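To: Lurell solidarity list
Date: February 8, 2022
Subject: Re: letters, the Fikow concert, what we can still do before the appeal

Quick reply from my phone, sorry for the mess, I have a train to catch. Quoting the part I'm answering so people can follow:

> I don't want to be the downer here but I'm asking it straight. We have
> 3,390 signatures and what has it changed? The band is still locked up.
> The court didn't read the petition out, the embassy took it at the door
> and that was that. Are we going to do another petition? Because if so
> I think I'm out. I would rather put my evenings into writing to them
> directly, at least somebody opens the envelope.
>
> Also what is going on with the Fikow concert. I've heard it's on, I've
> heard it's off, I've heard it's a "discussion evening" now. My sister
> bought two tickets.
>
> And can someone please explain the translation rule again, I had a
> letter come back.

OK. In order, more or less.

Petition. No, no new petition. That was talked over on the Sunday call and hardly anyone wanted one. But I don't agree it did nothing. The lawyer got to mention the number in the hearing and two papers over there printed it, one of them a paper that hadn't touched the case since the arrests. Small, I know. Still, before that the only version in print was the prosecutor's, "hooligans with amplifiers" and so on. So keep the signatures page up, just stop pushing it.

Letters. Yes, please, more of these. The rule as I understand it: the prison only passes on mail in the local language, typed or very clear handwriting, no drawings on the envelope, nothing about the trial. If it's in English it sits in a box until somebody feels like translating it, and mostly they don't. That's probably why yours came back. Or the return address, they want a full one, no PO boxes. Send me yours and I'll pass it to the translation people, they're doing batches twice a month. Short is better. One page. Tell them about your street, your dog, what you're cooking. The drummer wrote back to someone in our group and what she wanted was the weather and gossip, she said everyone writes to her about courage and she's tired of it.

Don't quote the songs. I know it's tempting. A song title was enough to get a whole bundle held in the fall.
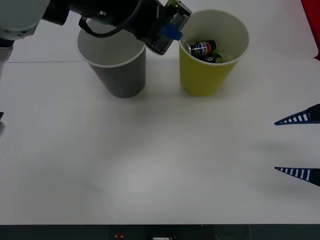 Concert. It's on, it's a concert, tell your sister to hang on to the tickets. What happened is the Fikow hall got a phone call from the cultural attache's office, very polite, asking whether the hall "was aware" of the political nature of the evening. The hall got nervous and wanted to call it a discussion instead. We said no, they went quiet for a week, then they said fine, as long as we pay the deposit up front. 700, which we have, just. Sampaio are lending the PA for free and Fimport will print the posters at cost if they get the file by Friday. WHO HAS THE FILE. I have an old one with the wrong start time on it.

Room holds more than we thought but I'd still cap it at what we can handle on the door. We have 50 reserved for people from the diaspora groups and I want those kept, even if it sells out. Some of them won't give a name in advance and that's their call, please don't make a thing of it at the entrance. Same for photos — stage only, no crowd shots, nothing posted till the day after. People have family back there. Last time someone streamed the front row and I spent two days getting it taken down.

Appeal. As of now it's set for May but the lawyer says don't book anything, they moved the last one with a day's notice. If it's open to observers we want to send 2 people. Visas are the problem, not money. Anyone who has signed anything under their own name or been in a picture at the embassy should assume they'll be refused, so we need somebody boring. If you're boring please write to me off list, I mean it kindly.

What I don't want is for us to go quiet between the concert and the appeal, becuase that's exactly what happened last year. Everybody excited, big night, then nothing for months, and meanwhile the singer got moved to a different prison and we found out from her mother's neighbor. So maybe a letter evening every other week at the Lurell office? Tea, stamps, done in an hour. I can do the first one and not the second.

Ok train. Will read replys tonight. Poster file please!!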